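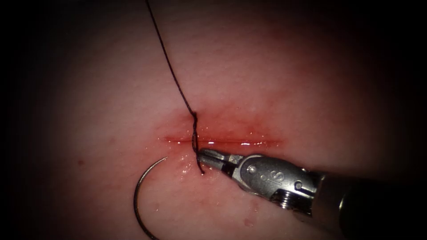
Re: [stitch-club] Knots slipping before the second throw

Hi Leandro, hi all,

Sorry for the wait, I've been on nights and my inbox has been left to look after itself. I've trimmed your message but kept the bits I'm answering.

On Sat 20 April, Leandro Domínguez wrote:

> Hello everyone. New to the list, been reading the archive since January.
> I'm in my first surgical post at Olunside and trying to get a decent
> instrument tie before anyone lets me near a long closure. On the foam
> pad I'm fine. On real tissue my first throw loosens the moment I let go
> to start the second, and the edges come apart again. I've tried pulling
> harder and all that does is pucker everything.
>
> Also, my thread keeps ending up in a bird's nest just above the cut. Am
> I leaving too much? And is it worth paying for the Isto pads or should I
> carry on with the butcher?

Welcome! You've described my whole first year, so you're in good company.

The slipping first. The foam pads are a bit of a cheat, they grip the thread for you. Put a single throw down on a dry pad and it'll sit there all afternoon. Real tissue is slippery and it wants to spring open, so a single throw just slides. Try two wraps round the jaws before you pick up the tail, then lay the throw down flat and stop pulling as soon as the edges touch. I mean touch! If you can see the skin bunching up between the two holes you've gone past it, and with swelling on top that stitch would be far too tight by the next morning.

The other thing is which way your hands go. On the first throw the tail comes across the cut to the far side and the long end comes back towards you. On the second they swap. If you don't swap you get a granny and it will slide whatever you do to it. I used to say "away, towards, away" under my breath, and I still do when I'm tired (one of the scrub nurses joins in now).

Keep both ends low as well. If you lift them while you're getting ready for the second throw, you're undoing the first one yourself. I'd got into a habit of raising my left hand a couple of inches to see what I was doing and couldn't work out why everything went slack. Somebody put a hand flat over mine and held it down for a whole row of stitches, and that was the end of it.

Now the bird's nest. Yes, probably too much thread, but more likely it's the tail. Pull the thread through until you've got a short tail, a couple of centimetres or so, and keep it on its own side where you can find it. A long tail curls back under the loop, the jaws pick up both strands and you've got a twist that won't lie down. When that happens, don't tug at it. Open the wraps with the tip, let the thread untwist, and start the throw again. It feels slow but it's quicker than cutting out and re-stitching. Some monofilament comes off the packet with a lot of memory too - run it gently between finger and thumb before you begin and it behaves much better.

As for pads against the butcher, I've done both and I'd say keep the butcher. The Isto ones are nice, and handy if you're practising in a shared kitchen with people who object to trotters, but the surface tears in a way skin doesn't and the holes go baggy after a few evenings. Pig skin from the market at Prallotville is cheap as anything. I cut it into squares, freeze it flat with greaseproof between, and take one out in the morning. Pin it over something curved, an upturned bowl is ideal, so that the cut gapes a bit. Flat on a board everything closes nicely and you learn nothing about tension.

Thread is where the money goes. I get out-of-date stuff from Betancur, mixed sizes, and I think they still do list members a box if you email and ask. Please keep it well away from anything clinical, label the box, and use a proper sharps bin at home. Not a jam jar.

You asked in another thread how many knots it takes. I kept a tally in the back of a notebook when I was starting and gave up at 3,517, mostly out of boredom. I was reasonably tidy by 500 and stopped thinking about my hands somewhere after 900, but I was doing them in front of the telly, so I wouldn't read much into that. A friend who did far fewer, slowly and with someone watching, was better than me. If there's a registrar at your place who'll sit with you for ten minutes a week, take the ten minutes.

One question back: are you tying left-handed? A lot of the diagrams in the archive are drawn for right-handers and if you're mirroring them in your head, that could be where the swap is getting lost. I've a set drawn the other way round somewhere and can scan them at the weekend.

Does anyone else have a good fix for curly monofilament? I've heard of people warming it in their hands first but I've never noticed it make any difference.

All the best,
Jo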